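Wukano Issues Setup Guide for Shared Tableware Trays

TRISTVILLE, Mar 2, 2024 - Wukano, a supplier of kitchen storage goods, today issued a two-page guide to tray-based storage of everyday tableware. It applies to break rooms, rental kitchens and other shared spaces with limited cabinet depth.

The guide assigns plates, bowls and cups to one open tray, with each type in its own stack. Plates take one side. Bowls go in a back corner, with cups in front of them, where they can be reached first. Spice jars and other small containers stay on the counter beside the tray. Tongs and similar utensils are kept off the work surface in a wire basket hung from a wall rail.

The layout was tested in February at 104 shared kitchens in Tristville and Corkow. Staff at the sites submitted 157 comments - most of them on stack height and tray placement - and the final text was revised accordingly. Trays should be placed toward the back of the counter, leaving the near edge clear for preparation.

The guide is available on request from the Wukano office in Corkow under document number 3841. Printed copies ship with all Mbeki line trays. Existing Mbeki customers may order replacement copies at no charge.

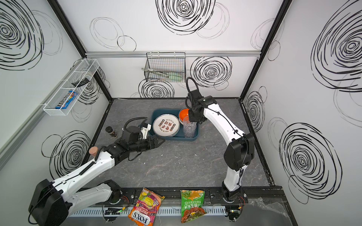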